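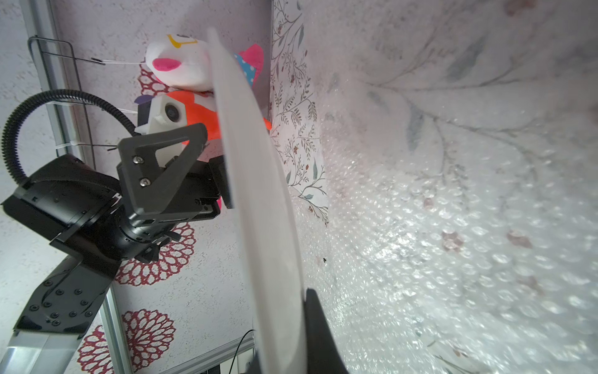
**Ivar** is a two-armed tabletop robot built in a shared workshop in Estdale. It consists of a pair of black robotic arms with parallel grippers, a frame of aluminum profile, and a set of small cameras that travel with the arms. The arms were bought ready-made; the frame, wiring, and control software are the work of workshop members. Ivar is used mainly for handling household objects such as dishes, soft toys, and packing material.

## Background

The project started in the back half of a former print shop on Cosgrove Street, where members rent bench space by the month. An earlier machine, a single arm screwed to a kitchen countertop offcut, could pick up blocks and pens but had trouble with anything that needed to be steadied while it was held. A second arm was added the following winter, and the countertop was given up when the two bases proved too heavy for it.

The name Ivar comes from the shelving unit that carried the controllers during the first months. The shelving has since been replaced, but the name stayed in the file names and on the power switch.

## Construction

### Frame

The frame is cut from gray aluminum profile and joined with corner brackets. Rails can be moved along their slots without drilling, and the layout has been changed several times. Light accessories are hung directly on the rails. A rack of bent dark wire is mounted across one of them, with a white tie around rail and rack, and lengths of white string run out from the rack over the work area.

Flat panels and patterned sheets are used as backgrounds. One panel is pale lavender-gray with fine speckles and carries dark red floral medallions. Another surface has a botanical print with thin brown stems, gray-green leaves, and reddish blossoms. Patterned backgrounds were introduced after the vision software, trained in front of plain gray board, did poorly as soon as the board was taken away.

### Arms

The arms are mounted to reach into a common area in the middle of the frame. Each has a payload of 2 kilograms, well above the weight of anything normally placed in front of it. A ribbed black hose forms a large loop over the end of the arm. The loop has to be long enough for the wrist to turn fully; a shorter one used early on pulled tight and shifted the camera.

### Cameras

Each arm carries a camera close to the gripper. On one arm it sits in a white angular housing with a round black lens. A dark gray bracket with a triangular cutout stands in front of the housing, fastened with silver hex-socket screws. The builders drew the bracket themselves and went through 5 versions, the early ones being too flexible - the picture shook whenever the arm stopped quickly.

The view from the wrist includes the gripper fingers, and the software uses the position of the fingertips as a check on calibration. Long objects held in the fingers can block a good part of this view, so the image from the opposite arm is used to fill in what is missing.

## Software

The control program, called Wirnico, runs on a desktop computer under the bench. It handles arm motion, gripper force, and recording from the cameras. Movements are either steered by a person or replayed from stored runs. The program keeps the last 500 runs and deletes older ones unless they have been marked.

Wirnico has no full model of the workspace. Rails and racks are entered by hand as simple boxes, and the list must be updated each time the frame is rearranged. Several minor collisions have been traced to an outdated list.

## Use

Typical work involves holding an item with one arm while the other approaches it. Thin, smooth objects are among the harder ones, as they tend to rotate between the fingers when gripped near one end. Plush toys are easier to grip but harder to locate, having no fixed outline, and those in bright colors are preferred.

Clear bubble wrap is a known problem. Laid over a printed surface, it produces many small white reflections and hides part of the pattern beneath, and depth readings taken through it are unreliable. Lowering the overhead lights helps to some extent. The current practice is to ignore depth over the plastic and plan from the color image alone.

## Maintenance

The wrist screws and camera brackets are checked monthly, and the hose is looked over for wear at the same time. A full calibration takes 34 minutes and is repeated after any change to the rails. Spare gripper fingers are kept in a drawer under the bench - the tips wear first.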